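Keabetswe Jacobs has run the guest house at Ternotby for 18 years, and for most of that time she has done the laundry herself. She talked to us in the kitchen in January, when she had two guests staying and time to sit down.

"People think the breakfasts are the work," she says. "Breakfast is over by ten. The beds go on all day."

She started with four rooms and a second-hand washing machine. The house had been shut up for a while before she bought it, and her first bill for drying out the back wall came to £510, money she had put aside for curtains. The curtains waited until the following spring. 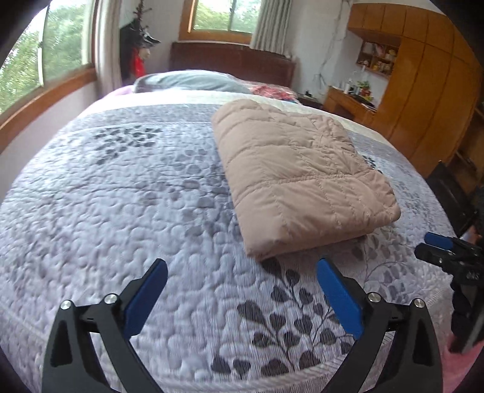
Bedding is a subject she has views on. She gave up on white covers early, after a wet summer of walkers and dogs, and now buys patterned or coloured ones when she sees them reduced. A quilted bedspread with leaves on it, she says, will forgive a tea stain that a plain one won't. She leaves a second quilt folded on top of the bed and lets guests decide for themselves. "Some are cold in August. I don't argue with them."

Marcela Mikuš joined her when the bookings picked up. She had worked in a hotel in Petero and was used to doing a room against the clock.

"Here I had to slow down," Mikuš says. "Keabetswe wanted the windows open first, before anything. At the hotel the windows didn't open."

The two of them split the week and meet over the linen cupboard, where most of the disagreements happen. Mikuš folds in thirds – Jacobs in half and half again.
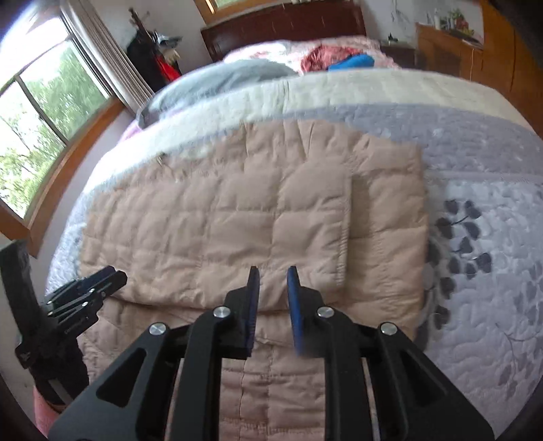
*Quilted bedding on one of the large beds.*

Jacobs has been asked to take on a second house, out on the Cele road. She went to look at it and said no. The stairs were steep and there was nowhere to hang a sheet.

"I'd need a dryer going all day," she says. "I know what that costs."

She plans to repaint the landing before Easter and replace the boiler after that, if it lasts. Bookings for the summer open next month.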